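15th January

Paper humidity log and shelf work, bindery bench

Back on the Wollby ledger. The text block has been in the press since before the break. Took it out this morning and the spine is flatter than I wanted but the first three signatures no longer spring open. Left the boards off. The old paste came away from the spine linings with methylcellulose, two applications, with a longer wait on the second. The first attempt at this in the fall used too thin a mix and it ran into the gutters. Thicker mix is written on the lid of the jar now.

Salian paper, the new batch: cut test strips along the grain and across it. Across the grain it curls hard when pasted and doesn't fully relax under weight overnight. Along the grain is fine. The supplier's label on the packet has the grain arrow pointing the wrong way. I have crossed it out and drawn a new one. Check any loose sheets from this batch by bending before cutting, don't go by the label.

Wheat starch paste cooked fresh. Strained twice. The pot with the scratched bottom catches, use the other one. Paste is good for 5 days in the cold cupboard, then throw it out even if it smells all right.

Flat storage is the next thing to settle. At the moment finished work, work waiting for boards and work waiting for a decision all sit in one pile under felt, and the bottom of the pile gets pressed whether it needs it or not. Ngozi Lawal wants open compartments on the bench so that air moves around the sewn blocks while the spines dry. I would sooner have shallow drawers, but drawers mean a closed space and we had mold on the Prarkis hymnals that way. Going with open compartments for now.

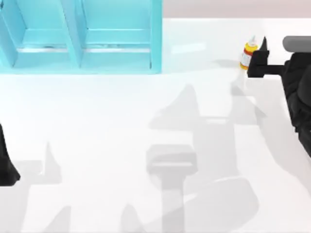

Shelf model on white tabletop, from above. Two open compartments, slanted divider.

Quote for having a unit built came to 1,799, without delivery. Too much for this quarter. Will ask Allholm again in February whether they would do it in plain board with no finish. Any finish would have to air out for weeks before paper goes near it anyway.

Sewing: started the Allholm sample book on linen tapes. The 18/3 thread swells the spine too much with signatures this thin, so I unpicked the first two and went down to 25/3. Much better. Kettle stitches were tight at the head and slack at the tail, same fault as last time, I pull upward when I get tired. Stopped after lunch and did the rest standing.

Leather for the Wollby spine: pared the offcut first. The knife needs the fine stone before it goes anywhere near the real piece. Edge thickness still uneven near the headcap turn-in. Dye test on the offcut came out too red. Mix 431 in the color book is closer but dries darker than its swatch, so let it down with water and test again on the flesh side.

To do
Regrind paring knife
Second dye test
Order blotter, 100 sheets, the heavier weight
Move the hygrometer off the window wall, it reads high there
Boards for Wollby: cut oversize, line both sides, leave under weight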